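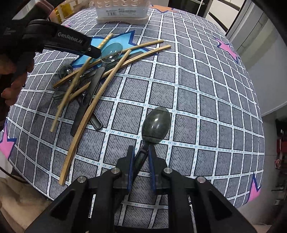 Octavian Rusu: I replayed the same episode on my side and I get the drift too, so it is not your machine. Please check which lens model the tracker loads before you change anything in the planner.

Thank you, Octavian. I checked it. The Ridard tracker started with the pinhole model, and our lens is a fisheye. The config file says fisheye, but the key was renamed in the September build and the old name is ignored without a warning. I think this should be at least a warning.

What I see with the wrong model:
- The episode has 943 frames. From frame 64 the gripper pose slides sideways relative to the tablecloth.
- The printed grid should help, but near the border its lines are strongly curved, and the tracker rejects most of the corners there.
- The transparent spoons get almost no mask. The segmentation joins them with the cloth below.

What I tried:
1. Renamed the key to the new form and restarted the tracker. The drift at frame 64 is gone.
2. Raised the feature limit to 1000. No difference, so I put it back.
3. Ran the mask step again with the corrected lens model. The black and gray handles are now separated well. The clear spoons are still bad.

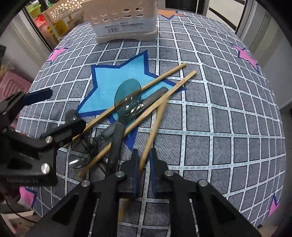 Attachment 2: same table, clear ladle at lower left, teal-tinted spoon on the blue star.

For the ladle the mask covers only the bowl, and the handle is lost where it goes under the gripper. The gripper mask from Dumitrescu is 8 pixels too wide in my overlay, and I suspect it eats a part of the handle. Can somebody confirm the correct margin for this mount? I did not find it in the Asov notes.

Status: pose drift solved, please keep the ticket open for the masks. I will upload the corrected config to the Trulturstead folder at 16:30.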